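Can it do the dishes yet

Posted in Opinion, February

Short answer no. Longer answer below, written fast, between loads of laundry, which I am doing myself.

Every few months somebody sends me a video. Robot folds a shirt. Robot loads a cup. Robot wipes a counter with a big slow circle like it's waving at a boat. And the message under it is always the same, you're out of a job. I cleaned holiday lets in Redby for 7 years and I now run the back end of a small laundry, so I take a kind of interest. I watch them all. I watch them twice, the second time with my thumb over the speed label in the corner. Then I take the thumb off and it says 7x or something and I go put the kettle on.

Let me say what I think a chore is. People who build these things seem to think it's a motion. Pick up sock, put sock in drawer. Fine, that's the motion. The chore is knowing it's a sock. Knowing it's inside out, knowing the other one is under the bed, knowing this one has had it and goes in the rag bag. Then the phone rings and you do the rest of it one handed.

Same on the shop floor. We had a feeder at the Flodemthorpe site, a big fixed machine, you clip the corners of the sheet on and it pulls it flat and sends it through the ironer. Brilliant thing. Love it. It has been doing its one job since before I got there. But somebody has to find the corners. A wet double sheet in a heap with 24 others, find the corners. That's a person. It's been a person the whole time and the person gets called unskilled, which I'll leave for another day or I'll be here till midnight.

So the machines we have are good at the part after the mess is sorted out. The question is whether the new ones, the arms, can do the mess.

I went to an open afternoon in January, a small outfit called Calla. They were nice about it, they gave me a chair. I'd asked if I could bring a bag of pillowcases and they said maybe next time. What they had was an arm and some cloths and a plastic tub. It picked up a cloth. It picked up another cloth. Then it picked up two at once and stood there holding them over the tub, and a young man reached in and took one off it, very gently, the way you'd take scissors off a toddler. I timed a run on the wall clock. Almost 60 seconds a cloth. My slowest starter, first morning, hungover, beats that easy.

But I'll be fair becuase I don't want to be the woman shouting at the tractor. Two things impressed me. One, it missed and went back. Old machines don't go back, they miss and carry on feeding nothing into nothing until you hit the stop. This one missed the cloth, came up, went down again a bit to the left. I felt something watching that. Two, nobody had told it where the cloth would be. They threw it down any old how and it had to look. That's new to me. Looking is most of my job.

Where it's all still at, though, in most of the places I've read up on, is blocks. Colored cubes on a white table. Move the yellow one, leave the red one. 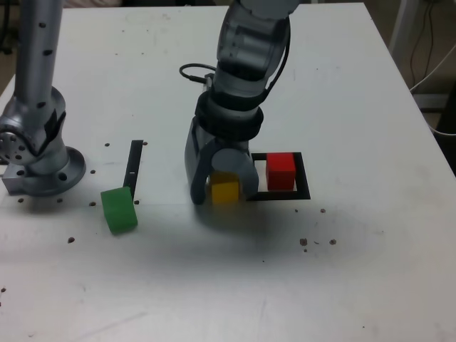

Agyeman wrote back after I put a first version of this round by email: you're grading a kid on a job interview, blocks are where you start because you can tell right away if it got it wrong, and with a heap of laundry even you and I would argue about what right looks like.

OK. Good point, I've chewed on it. A cube is a cube whichever side you grab. There's a square on the table, and a cube is either in the square or it's not. You can mark that. How do you mark a made bed? I've had guests write in to say lovely and the next guest same bed same hands says lumpy. So yes, start with the thing you can mark. I give Agyeman that.

Where I don't budge is the jump. People see the block go in the square and in their heads it's already in the kitchen scraping a lasagna dish. A block doesn't drip. Doesn't stretch or have a zip or turn out to have a tissue in the pocket. Every one of those is its own lesson and I don't see how you get them from cubes, you'd have to get them from pockets. Somebody is going to need to sit that machine down in front of a lot of pockets.

And the crumbs! My test for any household machine is crumbs. Put a few on a table and see if it minds. I mind. I can't carry on with a job if there's crumbs, I have to do the crumbs first, and I don't think anyone's written the bit that minds. It does what it's asked. Chores are mostly things you weren't asked.

What would I buy? A thing that finds the corners. That's it, two corners, any sheet, wet, out of a heap, and hands them to me or to the feeder. Doesn't need legs or a face. If it was half my speed I'd still take it because it could go all night, and Nkrumah Nyarko on the late shift would shake its hand if it's got one. Her shoulders are shot from that heap, and so are mine.

Bring me that and I'll write the nice version of this. Till then the dryer's buzzing and I have to go, theres fitted sheets in it.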